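Kuruvia Press Seeks Production Editor, Graphic Novels and Comics

Part-time to start, with a real chance of full-time by March

Kuruvia Press publishes comics for grown-ups in English, most of them translated from somewhere else and a few of them cheerful. We have 70 titles in print, a warehouse that smells like a wet paperback, and an opening for a production editor who can tell a hyphen from a minus sign and is willing to be disliked for it.

Our crime line, Talley, is where you'll spend most of your week. Talley does long, moody books in which detectives stand in the rain and think. The next one on the schedule is Rornineo, a 611-page story about a counterfeiter in a harbor town, originally released as a serial and drawn by someone with a deep love of tiny signs in shop windows. Every one of those signs has to be translated. So do the newspapers, the menus, the tattoos and one very rude tugboat.

What the job involves

You will take a translated script and a pile of art files and turn them into a book that a printer will accept without phoning us. That means checking lettering against script, chasing corrections, keeping the style sheet current and deciding whether a door in this particular harbor town goes SLAM or WHAM. (We have a four-page memo on doors. You will be asked to read it.)

You will also write back-cover copy now and then. We ask that you avoid the words "gritty" and "unflinching," both of which we used up some years ago.

Print runs at Talley are usually 2,000 copies, so a mistake on page one is a mistake in 2,000 homes, assuming we sell them all. We make errata lists. We would like to make shorter ones.

What we're looking for

At least 2 years of work in book, magazine or comics production, staff or freelance. Comfort with page layout software and with files named "final_final_USE_THIS." A second language is welcome but you won't be translating. You should have read comics before, and you should be able to argue about one without raising your voice.

A degree is fine. So is no degree. If you've self-published a minicomic and carried the unsold half of the run home on a bus, please say so, as it tells us a lot about your upper body and your outlook.

Hours and pay

Twenty-four hours a week over three or four days, your choice, with at least one of them in the office. Pay is hourly and we'll give you the rate in our first reply, before anyone has to put on a nice shirt. Paid holidays, paid sick time, and one free copy of everything we publish — including the ones you'd prefer not to see again.

How to apply

Send a résumé and a letter of no more than one page through the Jobs form on our website. In the letter, tell us about a comic you think was badly lettered and what you'd have done about it. Please don't send original art, and please don't send your own crime graphic novel with a note saying the job is secondary. There's a separate form for pitches, and it goes to a different inbox.

Applications close Wednesday, August 23, 2023, at midnight Pacific. Everyone who applies will get an answer, though the quick ones tend to be short. 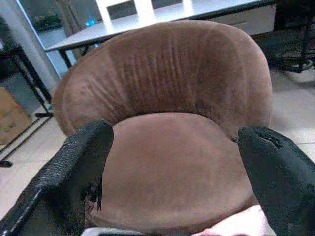
Shortlisted applicants will be sent a paid proofreading test, eight pages long, with the tugboat in it.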